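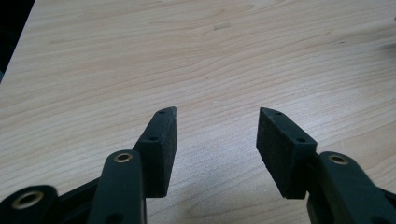

Two-finger hand-held gripper, pads open, over the bench top at Clodholm.

FOR RELEASE Saturday, December 22, 2018

Celura and Arico put gripper pads head to head at Clodholm workshop

Results of first round out now, second round planned for June

CLODHOLM – Celura has wrapped up the first round of its side-by-side gripper trials, run with pad maker Arico over two weeks at the Clodholm workshop. Same tool body, same bench, same people holding it. Two sets of finger pads. 700 logged grasps in all, and a full table of results that anybody can ask for.

Short version: the softer pad won on glass and lost on flat thin stuff. The firmer pad was the other way round. Neither one was much good at thin strips lying flush on the table, and both companies say so in the report.

"We had customers asking which pad to buy and our answer was basically a shrug," said Karine Chan, trials lead at Celura. "Now there's a table. It's not a pretty table but it's a table."

What was tested

The tool is the Campbell, Celura's hand-held two-finger gripper. Black body, linked arms, brass-coloured rings at the joints, one flat pad per finger. An operator holds it and works the fingers by hand, and a camera on the tool looks straight down past the tips. The Campbell has been sold to labs and small automation shops as a way of recording how a person would pick something up before anyone commits to a full robot arm.

Arico supplied both pad sets. Set A is the softer compound, Set B the firmer. Same outer shape, same hole spacing, so swapping is a matter of a few small screws and a bit of patience. Pads were swapped every 100 grasps so no operator got too cosy with one set.

Objects were everyday things. Drinking glasses, jars, cutlery, cardboard, flat plastic strips, a few odd caps and lids. Nothing was glued down or propped up. If it rolled, it rolled, and the operator went after it.

How it ran

Each grasp began with the fingers open and the tool over the table. Operator closes, lifts, holds for 2 seconds, puts back. Slips were marked as slips even if the object was caught again on the way down. There was some argument on that last one, Burgi Lehner of Arico wanted catches counted separately, and in the end they went in their own column.

Closing distance was checked at the start of every session and again after lunch. The fingers were brought nearly together, with no object between them, and the gap compared with the reference shot from day one. Any drift and the session stopped until the linkage was looked at. It happened twice, both times a fastener that wanted a quarter turn.
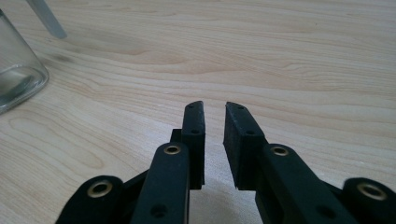 Fingers nearly closed, nothing held. Glass container at left.

"The gap check is dull and I would do it again tommorow," said Lehner. "If the fingers don't come back to the same spot then you are comparing two grippers and calling it one."

Lighting was left as it is in the workshop. The team did talk about blacking out the windows and decided against it. Most people using a Campbell will have it over a kitchen table or a bench with whatever light there is, and the camera has to cope. Pale wood was kept as the work surface all the way through for the same reason. It has a bit of a sheen, which the camera software didn't love at first. Exposure was locked after the first morning and left alone.

What came out

Full numbers are in the report. Main points from the trials team:

Glass and jars. Set A held better, and needed less squeeze from the operator to do it. Operators noticed this before the log did.

Cutlery. No real difference. Forks were harder than spoons with both sets.

Cardboard. Set B ahead, mostly on edges. The softer pad tended to fold round the edge and let go late, which made for untidy put-downs.

Flat strips. Poor all round. The slanted tips help a bit if the operator comes in low, but a strip lying flat on a table is still a hard pick with two fingers. Arico is looking at a thinner tip for the next round.

Wear. Set A picked up more dust and wanted wiping more often. Neither set was replaced during the trial.

One result surprised both companies. New operators did nearly as well as experienced ones after 20 practice grasps, and stayed level for the rest of the session. Uriel Espinoza, who wrote the logging software for Celura, had set aside a whole day for training and ended up using the time to rebuild the timestamp code instead, which needed it.

"I had people who'd never touched the thing picking up wine glasses by mid-morning," said Espinoza. "My code was in worse shape than they were."

Camera notes

The trial was mainly on pads but the camera got its share of attention. Two mounting heights were tried on the Campbell. The lower mount gives a closer look at the tips and the surface between them. The higher mount takes in more of the table, which helps when hunting for the next object but makes small slips harder to spot in playback.

Celura will ship the lower mount as standard from the next batch, with the higher one in the box as a spare. Current owners can ask for the spare mount at no charge, just quote the serial number.

Both fingertips stay in view at full open with either mount. That was a fixed requirement going in. Reviewers going through the logs need to see both pads to call a slip, and an early bracket that hid part of one pad was dropped before the trial started.
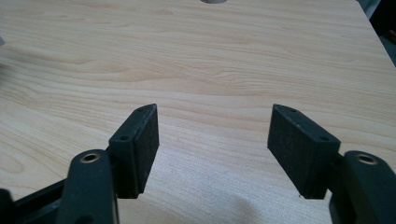
Next round

Round two is set for June, again at Clodholm. Planned changes:

– A third pad set from Arico with the thinner tip
– A darker work surface alongside the pale one
– Softer objects, including cloth and bagged goods
– A motor-driven version of the Campbell, run next to the hand-held one on the same objects

The motor-driven tool is the big one. So far the fingers have only been closed by a person, and a person adjusts without thinking. Celura wants to see how much of Set A's lead on glass survives when a controller is doing the squeezing. Hélène McIntyre, who heads controller work at Celura, is not making promises.

"People are very good at not breaking glasses," said McIntyre. "A motor does what I told it last Thursday. We'll have a box of spare glasses, and a broom."

Two controllers will be compared. One closes to a set distance and stops, the other closes until it reads a set force. Both are already running on the bench in early form, but there is nothing to publish yet and no figures will be given out before June.

Labs or shops with their own pads can put them forward for round two. They need to fit the Campbell hole pattern, two screws per pad, and there must be enough of them for one full swap. Drawings are sent out on request. Pads that don't fit will be sent back, we don't have the time to drill.

Getting the report

The round one report, the grasp log and a selection of tool camera footage are available from Celura by request. The log is a plain spreadsheet with one line per grasp – operator number, pad set, object, result, notes. Notes are as typed on the day so expect some spelling. No operators are named in the log.

Footage is larger and goes out by download link, allow a couple of working days over the holidays. Office is closed between Christmas and New Year but the inbox will be checked.

About Celura

Celura designs and builds hand-held grippers and recording tools for people working on robot picking. The Campbell is its main product. Design, assembly and repair are all done at the Clodholm workshop, and visitors are welcome if they call first.

About Arico

Arico makes grip pads, feet and soft contact parts for automation equipment, in standard and custom shapes. It has supplied pads for the Campbell since the tool's first production batch.

Media contact

Kirsten Chan, communications, Celura. Interviews with Karine Chan and Burgi Lehner can be set up for the first full week of January. Higher resolution versions of the pictures in this release are availble from the same contact, please credit Celura.

ENDS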